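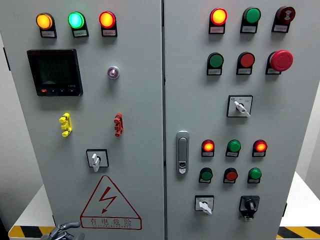
1/ Month four of the robot on the panel round at Mudon. It does the buttons now. We do the paperwork about the buttons, and there is more of that than there ever was when we pressed them ourselves.

2/ The round used to be 212 checks a shift, by hand, with a clipboard. I complained about it for years. I would now like to register a complaint about missing the walk.

3/ Official name on the work order is a Vieira unit. Everybody calls it Oreo. Management has asked us to stop – the sticker on the charger says Oreo.

4/ What it's good at: one finger, one button, no opinions.

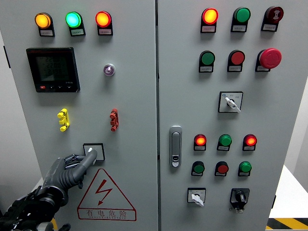 5/ What changed for us: nights went from three people to two. The third moved over to the Benisano site on days, sleeps like a normal person and is unbearable about it.

6/ Training was 40 minutes of slides. The emergency stop got one slide. The new timesheet code got six.

7/ My job title has "supervising" in it now. The pay scale has not heard.

8/ To be fair, my knees are better, and nearly 80 percent of the round is off my plate. I spend the time reading logs, which is the same round sitting down.

9/ The new hires have never done it by hand. I've started taking them along the panels once a week with the old clipboard. They think it's a history tour – fine, bring a jacket.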